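2026-06-29

Equipment plan for the liquid handling cell, second pass. Lindemann wants line items by July, so this is what I have so far.

Arm is already paid for. Open items are the gripper fingers, the pipette interface and spares. Derneo quoted 18 days on custom fingers, minimum order of 7 pairs. We need two. Asked whether Ivunwood would split the order, no reply yet.

Pipette interface, two options:
Darnisance electronic module, bolts to the flange, own controller. Clean, but it eats the budget line and locks us to their tips.
Keep manual single-channel pipettes and pick them off a stand. Cheap, slower, needs a thumb actuator (9 weeks if Derneo makes it, less if we print the housing).

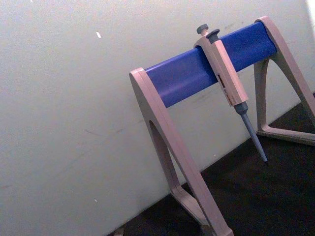
Leaning toward the second for this year. Stand has to be fixed to the bench either way, so add a base plate and dowels. Put 200 down for that, material only. Tip ejection needs its own actuator or a fixed strip-off edge; the edge is cheaper, try it first.

Not budgeted yet: calibration after each pipette swap, a spare wrist camera cable, waste chute.

To do: get the Darnisance price without the service contract. Check payload with actuator fitted before ordering anything.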